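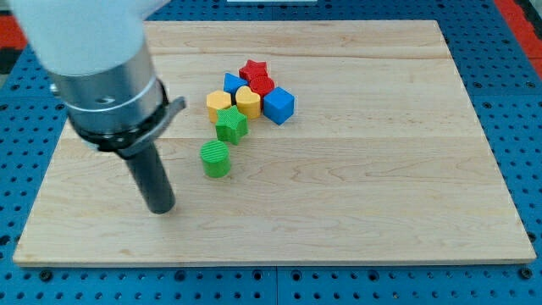 A reader at Indance wrote in to ask why their arm kept landing low on one side of the board after a tool change. In most cases the collar has gone back on slightly turned, and the height was never taught again.

## Resetting the tool on the Kurkden cell

1. Stop the arm and lock out the controller.
2. Open the lever on the collar, pull the rod, and wipe the seat with a dry cloth.
3. Push the new rod in until it stops, then close the lever – it should take firm thumb pressure.
4. Load program 1497 and jog at low speed until the tip is just above the bare wood.
5. Save that height as the new zero.
6. Touch off at 3 points on the board. If they disagree, shim the board and leave the program alone.

Replace the collar after 4000 cycles. Ours went at 894, after a crash.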